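Home | Diary | Older entries | Links

October 2019
Handling rules, second pass

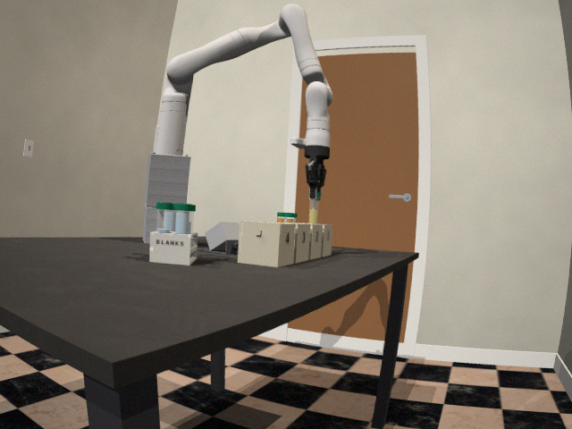
Spent most of the day on the written rules for the Kosik cell. Babita Sachdeva wants them ready before the Bremon people come in November, and the draft I inherited ran to 171 lines, half of them copied from the Derstead manual.

Kept the parts that matter. Blanks stay in their own box and never go in the numbered positions. The arm grips a tube at the cap, fingers pointing straight down. It lifts clear of the row before it moves sideways. A position number is read from the label and written in the log, not worked out from the order of the run.

Argued with Babita over rule 4. She wants a person to sign for every tube. I said every batch is enough, and we left it at every batch plus any stop. Log entry 2878 is the one she keeps bringing up, a blank entered as a sample. Fair point, so blanks now get their own column.

Everything gets tried in the simulation first, and a changed rule means the full set is run again. Strickland still has the old version on their wall. Must send them the new one.

Home late. Soup.

Contact | Copyright 2019 | Back to top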